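Skitari build log: hand wiring and the first long run
06/09/2026

The arm has been on the bench since May and the hand went on last week. Most of the time since has gone into cable routing. My first layout kept the hand cable tight against the links, and it pulled at the connector whenever the wrist rolled past its midpoint. I rerouted it as a high loop with enough slack for full travel. No dropouts in 871 cycles.

Finger force is still open-loop. I command a position, wait 18 ms and read motor current. Su-chen Hsieh thinks I should fit proper tactile pads before tuning anything else, and she is probably right, but current sensing is free and I want to know how bad it is first. With soft objects the current rises so slowly that the threshold is almost meaningless.

The controller drops to a safe pose after six missed packets. I had it at two, which tripped constantly.

Next is a run of 2,000 cycles with logging on, then the thumb backlash.

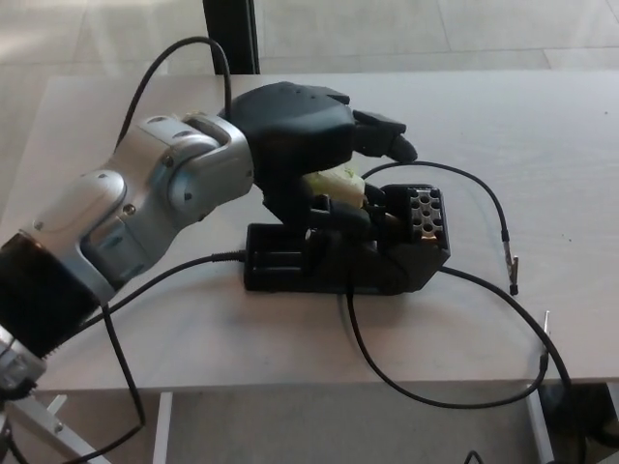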